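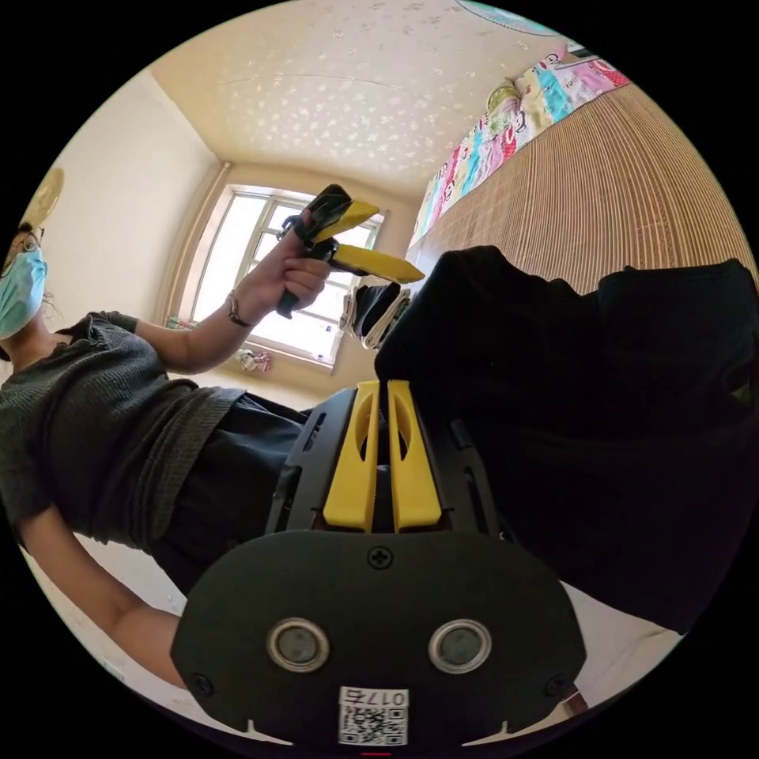 Pleddale, November 2021

Skineo puts window-cleaning claims to the test, and is not convinced

Skineo, the Pleddale home care firm, has put out a free guide to cleaning windows from the inside. It takes a dim view of much of what is sold for the job.

The guide follows a trial run in October in three rented flats on Forsyth Street. Staff cleaned the same kind of window with four products, then with warm water, a drop of dish soap and an old cotton cloth. They looked at the glass again in the morning, when the sun was on it and every smear showed.

"I went in doubting the labels and came out doubting them more," said Struan Lennox, who runs Skineo's training. "One bottle promised a month without marks. I'd like to meet the household that goes a month without touching a window. The soapy water held its own, and where we did see a difference it mostly came down to the cloth and how dirty it already was."

Lennox is no kinder to the idea that windows need doing every week. The guide suggests looking at the glass before picking up a cloth, and leaving it alone if it can be seen through. It says to start at the top, do the frame and sill first, and change the water when it turns grey. Newspaper gets a short paragraph of its own, most of it unfriendly, with a warning about ink on white paint.

Scented sprays come in for the most doubt. "A room that smells of lemon has had lemon sprayed in it," Lennox said. "I can't tell you it's any cleaner."

Skineo admits the trial was small. It was not run in a lab, and the people judging the glass knew what had been used on it. The firm sells cleaning visits, so readers may want to keep that in mind as well — the guide says so on its first page. It does not recommend a brand and no maker paid to be in it.

The firm has printed 500 copies. They can be picked up at the Dilano Centre in Pleddale, at the front desk, while they last. There are no plans for a second printing unless people ask for one. A two-page version in large type is also at the desk.

Skineo will look at oven cleaners next. Lennox says his hopes are not high.

Media contact: Struan Lennox, Skineo, Forsyth Street, Pleddale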